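Der Tisch hat den Winter überstanden. Gekauft habe ich die Platte bei Van Beek in Prostham, zweite Wahl, weil an einer Kante ein Stück ausgebrochen war. Die Kante habe ich damals geschliffen, mit Ladby-Öl eingelassen und danach vergessen. Geölt wird sie seitdem im Februar, wenn ich daran denke, und in diesem Jahr habe ich daran gedacht.

Helles Holz ist als Arbeitsfläche eine zweischneidige Sache. Man findet alles wieder, auch kleine Schrauben, aber man sieht eben auch jeden Kratzer. Auf der rechten Hälfte ist inzwischen ein dunklerer Fleck. Ich habe ihn mit 180er Papier bearbeitet, dann mit 120er, und er ist heller geworden, aber nicht weg. Tiefer will ich an der Stelle nicht gehen, sonst habe ich eine Mulde. Er bleibt also.

Die blaue Heißklebepistole liegt fast immer auf dem Tisch. Eigentlich gehört sie an den Haken neben dem Fenster, aber dafür ist das Kabel lästig, und nach jedem Abnehmen muss ich es erst entwirren. Die Sticks kommen von Korkeo. Ich hatte vorher die billigen aus dem Beutel, die haben Fäden gezogen bis zum Ellbogen. Die von Korkeo ziehen weniger, brauchen dafür länger, bis sie fest sind. Bei kleinen Teilen halte ich bis zu 3 Minuten, auch wenn auf der Packung weniger steht.
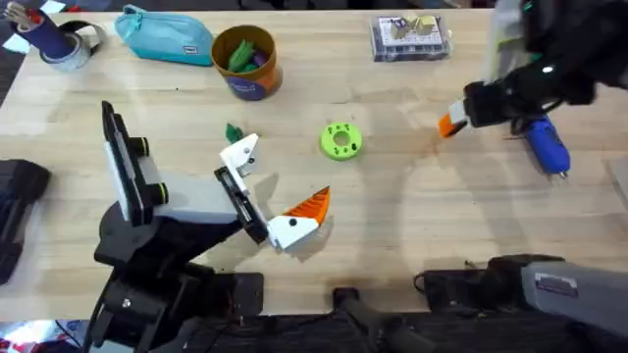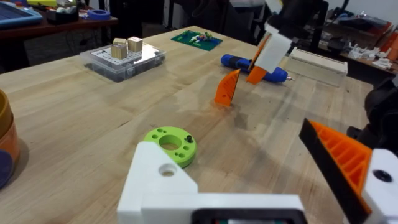
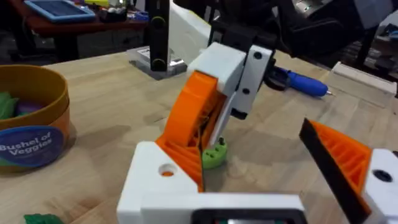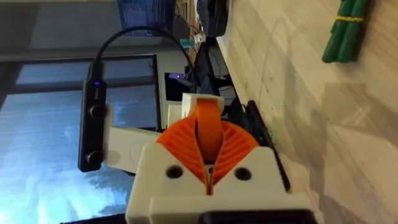
Tischnotizen · Nr. 3 · Seite 2

Die hellgrüne Scheibe mit dem großen Loch in der Mitte und den kleinen Löchern ringsum ist gedruckt. An ihr habe ich mir angewöhnt, vor dem Kleben anzuschleifen. Gedruckter Kunststoff ist glatter, als man denkt, und der Kleber hebt sich sonst nach ein paar Wochen als ganzer Tropfen wieder ab. Ein paar Striche mit dem feinen Papier reichen. Staub abwischen, kurz mit Alkohol drüber, fertig.

Der runde Behälter mit der Aufschrift „Bushel of Veggies“ steht links auf dem Tisch. Darin ist Spielzeuggemüse, ein grünes und ein lila Stück schauen über den Rand. Was genau das lila Stück sein soll, darüber gehen die Meinungen zu Hause auseinander, ich bin für Aubergine. Ich mag den Behälter, weil er rund ist und man ihn mit einer Hand beiseite schieben kann. Kisten mit Deckel habe ich auch, die benutze ich nicht. Sobald ein Deckel drauf ist, liegt alles daneben.

Weniger gut läuft es mit den Kleinteilen. Das kleine blattförmige Ding in Grün zum Beispiel hat keinen festen Platz. Bei solchen Teilen bin ich beim Aufräumen inkonsequent – mal kommen sie zum Gemüse, mal in die Schale auf der Fensterbank, und gesucht wird dann an beiden Stellen. Auf dem hinteren Tisch ist es schlimmer. Da sammeln sich weiße und orange Druckteile und Werkzeug, und dort habe ich dieses Mal nichts angefasst. Ein Tisch pro Nachmittag ist genug.

Noch zwei Sachen zum Öl, weil danach gefragt wurde. Der alte Beitrag über die Platte steht bei 3.969 Aufrufen, das ist für diese Seite viel, und die meisten Mails dazu drehen sich um die Menge. Ich trage das Ladby-Öl dünn mit einem Lappen auf, warte, nehme den Überschuss ab und lasse die Platte über Nacht in Ruhe. Am nächsten Tag das Ganze noch einmal. Mehr Schichten haben bei mir nichts gebracht, die Oberfläche wurde nur klebrig. Den Lappen bitte ausgebreitet draußen trocknen lassen und nicht zusammengeknüllt in den Eimer werfen, der kann sich selbst entzünden.

Kleberreste gehen von geöltem Holz übrigens gut ab, wenn sie ganz kalt sind. Ich nehme einen Kunststoffspachtel und schiebe flach drunter. Mit der Klinge war ich einmal zu schnell, die Kerbe ist an der vorderen Kante zu fühlen.

Als Nächstes kommt der Haken für die Klebepistole dran. Er soll tiefer sitzen und einen zweiten für das Kabel bekommen. Die Schrauben dafür muss ich noch in Prostham holen, nach vier hat Van Beek zu.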